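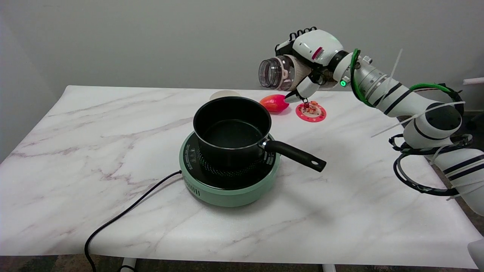

I've been meaning to write about the little hob since April, when the big cooker finally gave up and I had to decide whether I could be bothered with a new one straight away. I couldn't. So I've been cooking on a single plug-in induction ring, a round mint-green thing with a black glass top, and I have become a bit of a bore about it.

I chose it for the colour, I'll admit that now. I'd read three pages of reviews comparing wattages and then saw the green one and that was the end of my research! It lives on the white marble-patterned table, bang in the middle, with the flex trailing off to the left and down over the front. I keep telling myself I'll turn it round so the flex goes off the back, and then it's teatime and I don't.

The saucepan that goes with it is a black non-stick one with a thin silver rim and a long handle with a hole in the end for hanging it up. I have no hook. I bought one from Ternel, the hardware place by the station, and it came off the wall in the night and frightened the life out of me. So the pan just stays on the hob, which is where I want it anyway.

What do I cook on it? Soup, mainly. Noodles. Porridge, and rice when I remember to rinse it. Boiled eggs too, though I've always been hopeless at those and I go by a different rule every month. At the moment it's 10 minutes for a proper hard one, straight into cold water after, and then I leave them until I can peel them without swearing. My sister-in-law starts hers in cold water and swears by it (mine cracked, both of them, so I've gone back to my own way).

The other thing I've had to learn is how fast it gets going. On my old cooker I'd put the water on and wander off to sort the washing. Do that with this and you come back to a pan boiling its head off. I now get everything out first: bowl, spoon, stock cube, the lot. I've also got into using an old plastic bottle as a measuring jug, filled to wherever I know is enough for one person's noodles. My actual jug is from Hekar and holds enough for a small army, so it's a pain to wash up for one mug of water.

Cleaning it is a joy, if you're the sort of person who minds about that. There are no rings or crumb trays, just a damp cloth over the glass once it's cooled down. The vents round the side are fiddlier and I go at those with a dry pastry brush.

Downsides: one pan at a time, so pasta and sauce is a juggling act, and I do miss having an oven on cold evenings. I haven't had a baked potato at home for weeks. I've got a quote for the new cooker, 898 pounds before fitting, and it's stuck on the fridge under a magnet where I can ignore it for a bit longer. Soup again tonight, leek and potato, and there's half a loaf wants using up.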